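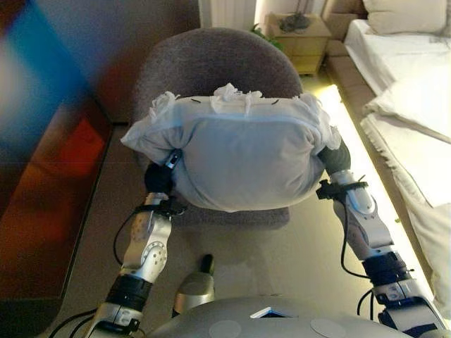
Two robotic arms hold a white bundle over an upholstered tub chair.

News > Platforms > Blogging

Dromlow to close open comment threads on older posts

2021-06-30

Blog host Dromlow will stop accepting new comments on posts more than 28 days old, under a moderation change that applies to all free accounts. Existing comments stay visible and keep their permanent links. Paid accounts get the same setting but can turn it off.

The change follows a dispute in May over a post on Lestedgate, a politics and media blog hosted on the service. The post criticized the way activists quote one another out of context on social networks. It drew 445 comments, most of them left after a link to it was shared in an unrelated argument on Twitter. Several commenters were quoted in that argument under the wrong names, and the blog's owner closed the thread by hand.

Dromlow product lead Prapai Khunthong said the mix-up had a technical cause. When a thread passed 200 comments, the software split it across pages and numbered the comments again from one on each page. A link to a numbered comment could then open a different comment, depending on which page the reader loaded first.

"The number was never meant to be an address, but people used it as one," Khunthong said. "Each comment now has its own fixed ID, and the share button uses that."

Fixed IDs are already live on new posts. Older threads will be converted in batches, starting with the largest. Links copied before the conversion will open the top of the thread and show a notice asking the reader to search by commenter name.

Two other settings change at the same time. Replies can be nested no more than six levels deep – anything further down is placed at the sixth level with a link to its parent. Edited comments will carry a time stamp, and the original text will be stored for the blog owner but not shown to readers.

Okoseck, which makes a comment import tool used by many Dromlow blogs, said version 6 of its plug-in reads the new IDs. Earlier versions will import the text of comments but drop the reply structure. Kwok, a smaller host that runs the same comment software, has applied the ID fix and left its closing date for threads unchanged.

Blog owners on free accounts can still post updates to a closed thread under their own login.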